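What the wrist view taught us this month

4 min read

I promised last time that I'd tell you how the blank-view idea was going, so grab a coffee, because it's going better than I expected and I have a lot to say about it!

Quick catch-up if you're new. Our pick-and-place policy (we call it Odus) learns in simulation from a camera mounted at the wrist, plus a second view from across the table. It got pretty good at grabbing things. What it was terrible at was the time in between, when the arm is swinging around and the wrist camera has nothing useful to look at. Odus would see plain background and decide, with total confidence, that it was time to close the fingers. On air. Over and over.

Luuk Van Leeuwen was the one who asked what fraction of our training data showed the gripper open with no object near it. I pulled the numbers on a Friday afternoon and felt a little silly. We'd been trimming those stretches out from the start (I wrote the trimming script, so that one's on me) to save on training time.

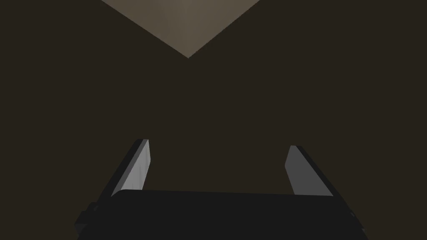 So we put them back. We rendered 400 new episodes where the arm wanders through odd poses before it ever gets near an object, and we left every dull second in. Then we added one small extra output to the policy: a guess at whether anything graspable is in the wrist view at all. When that guess is low, Odus leans on the table view and keeps the jaws open until it has something to go on.

The result, in simulation: closing on nothing dropped from 53 percent of test runs to 11 percent. I ran it again with fresh random seeds before telling anyone, and it held up. Grasp success on the easy objects stayed about where it was, so we don't seem to have traded anything away there.

Now the less rosy part. The extra output gets confused by very dark objects on dark tables, and it will sometimes hang back for ages when it should just go in. Zamudio, our clutter test, is still rough. I tried lowering the threshold, and all that did was bring back some of the air-grabbing. I suspect we need more variety in the lighting, and that's my job for September.

We also haven't moved any of this to the real arm yet. Stitwood (the lab bench setup, for those who haven't visited) is booked for another project, and I'd like 30 clean runs on it before I make any claims outside the simulator.

If you've trained with wrist cameras and have opinions about how much empty footage to keep, please hit reply. I'd love to compare notes, especially if you've tried weighting those stretches differently instead of just piling in more of them.

More from the Kiveo newsletter
- Why our simulated table keeps changing color
- Two cameras or three? A small test
- Reader mail: slippery objects and soft fingertips

Contact us | © Kiveo | Back to top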